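实验记录　七月　仿真组

早上到得早,先把昨晚挂着跑的那批结果收了。416 个 episode 全跑完,没有崩,这本身就值得记一笔(上周跑到一半显存爆了两回,我差点把机器从窗户扔出去)。

先交代一下在做什么,免得过两个月自己都看不懂。Grokmont 这条线要解决的是细杆类物体的位姿估计:推车、晾衣架、毛巾架这些东西,全是细管子加网格,深度图里基本是一堆碎片,老的点云配准一上去就乱跳。我们的办法是不直接配准,先在 RGB 上预测管子的中心线,再把中心线投到三维里和模型骨架对齐。Jannik 管这叫"描骨头",难听,不过大家都这么叫了。

这批只换了一个变量:影子。以前的训练场景光都很平,影子淡得几乎没有,结果网络一见到长影子就把影子里的杆也当成杆描出来。Nafula 上个月在周会上就提过,当时我还说影响不大……好吧,我错了,影响很大!

结果分两块写。

一,旧权重。浴室类场景里,影子拉长之后,中心线的误检主要落在地面上,而且偏偏描得很顺,弧形也对,横条也对,置信度还不低。骨架对齐的时候优化器看到两副"骨头",有时候选真的,有时候取个中间位置,车就歪着飘在地上。我盯着可视化看了半天,居然觉得它歪得挺有道理的。

二,新权重。训练集里加了 1,000 张长影子的渲染图,光源方向随机,影子软硬也随机。误检少了很多,肉眼看差别非常明显。完整的数字等 Jana 那边的评估脚本改完再填,她说脚本里对遮挡杆的计分有个 bug,现在算出来的数偏乐观,我就先不往这儿抄了,抄了肯定有人引用(说的就是你,Ihor)。

还没解决的:镀铬。高光一上来,网格层板上的亮条会盖过真正的几何边缘,中心线在层板那里断成一截一截的。外框的大弯管倒还好,毕竟粗一些,曲率也连续。我试了把高光压下去再喂给网络,断是不断了,但细网格也跟着糊掉,等于没赚。Ihor 建议干脆不描层板,只描外框加两条层板边线,够定位就行。我一开始不太服气,下午照他说的改了一版,跑了 30 个场景,收敛确实稳多了。行吧,请他喝咖啡。

顺便记一个坑:学习率不要跟着 Albers 那个配置文件走,那是给实心家具调的,细杆上会震荡。我改成了原来的四分之一,前 4 个 epoch 只训解码头,后面再放开主干。配置存在组盘里,名字带 thinrod 的那个。

还有一个坑,材质随机化的种子没跟场景种子绑在一起,所以同一个场景编号重渲一次,材质会变。我花了快一个小时怀疑是网络的问题,最后发现两次看的根本不是同一张输入。已经改了,改之前导出的渲染图请不要拿来做前后对比。

浴室场景单独说几句,因为它现在是我们最头疼的一组。
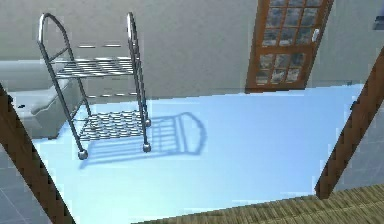
记录:Abimbola Osagie　|　校对:Jana Nolte　|　项目:Grokmont / 浴室组

双层推车停在浅蓝色地面上,影子往右边拖出去,拱形外框和层板的条纹全印在上面了,影子里的"假杆"说的就是这种。边缘虽然是糊的,旧权重照描不误。后墙上那几道淡淡的白色虚线也请留意,高度差不多就在车的层板那两档,我怀疑是渲染器的反射或者采样出了毛病,还没查到源头。麻烦在于它们也是细的、横的、断续的,跟断掉的层板中心线长得太像了。Nafula 说先在墙面材质上把反射关掉试一次,如果虚线没了就是反射的锅,如果还在就去翻降噪那一步。

靠浴缸那一侧也不好弄,左边的拱和层板正好叠在浴缸前面,白底配亮管,对比度低得可怜。Jannik 想给这种区域的损失加权,我倾向于先不加,等墙上的虚线弄清楚再动,不然两个变量一起变,又是一笔糊涂账。他不同意,我们在白板前面吵了一阵,白板上的字请先别擦。

前景那两根斜着的深棕色木柱目前没惹事,中心线头基本不理它们。大概是太粗了,也有木纹。不过还是想做一组把柱子换成金属材质的对照,看看会不会被当成管子描出来。右上角带玻璃格子的木门同理,窗棂也是一条一条的,旧权重偶尔会在那儿冒几根短线,新权重上我还没仔细看。

接下来要做的:
墙面反射关掉,浴室组重渲(我)
评估脚本的遮挡计分修好,新旧权重一起重跑(Jana)
只描外框的版本合到主分支,先别删旧的(Ihor)
金属柱子对照组,光照沿用这一批(我,排在重渲后面)
找 Stellamach 那边要晾衣架的模型,上次给的网格面是反的(Nafula)

下午五点补:重渲已经挂上了,队列里前面还排着 Grisard 的任务,估计要到半夜才轮到。谁晚走的话帮忙看一眼磁盘,剩得不多了,旧的深度缓存可以删。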